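fio rápido sobre a roupa das crianças, antes que eu perca a coragem

1/ dezembro, calor, e eu aqui separando roupa de frio. minha cunhada vem buscar o saco às seis. são 4 e pouco. vai dar

2/ montei tudo no quarto, em cima do tapete de brincar. as peças pequenas somem em lençol branco, no colorido tbm somem mas pelo menos fico de bom humor

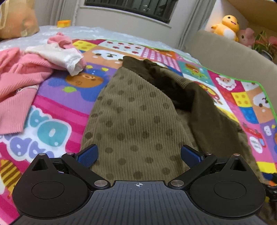

o veludo cotelê de bolinha e o rosa canelado esperando a vez

3/ regra da casa: serviu no inverno passado, não serve no próximo. sem sentimentalismo. (mentira, já guardei duas coisas)

4/ cotelê eu dobro do avesso. pega pelo de tudo e depois quem tira sou eu, com fita adesiva, meia noite

5/ o verde oliva de bolinha foi comprado usado na Neviden, 43 reais. passou por dois primos antes de chegar aqui e segue inteirão. roupa nova não aguenta isso não
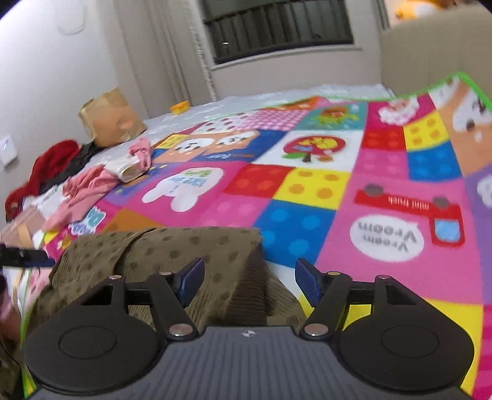 Mahsa Ghaffari: lava o cotelê em água fria antes de doar, e não põe na secadora pelo amor de deus, o meu encolheu um palmo

6/ anotado Mahsa. secadora aqui é o varal msm

7/ método de dobra: nenhum. tentei aquele de rolinho, desisiti na terceira peça. dobra no meio, dobra de novo, saco

8/ e o que tem botão eu fecho antes, senão chega lá tudo enroscado. o Tirta Sinaga reclamou disso ano passado com toda razão

9/ pilhas até agora: vai, fica, não sei. a do não sei tá enorme, que surpresa 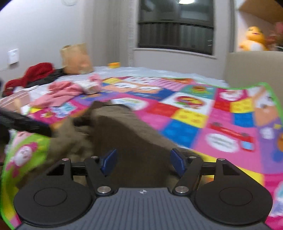
10/ PARTE DOIS: o saco

11/ embaixo vai o pesado. cotelê, moletom, calça. em cima as coisinhas de malha, q amassam só de olhar

12/ etiqueta com o tamanho em fita crepe do lado de fora. no último saco escrevi só "inverno" e ela teve que abrir tudo no chão da sala

13/ faltam as meias. meia sem par eu não doo, vira pano de limpar persiana

14/ 17h40 e a campainha já tocou. depois volto pra falar das meias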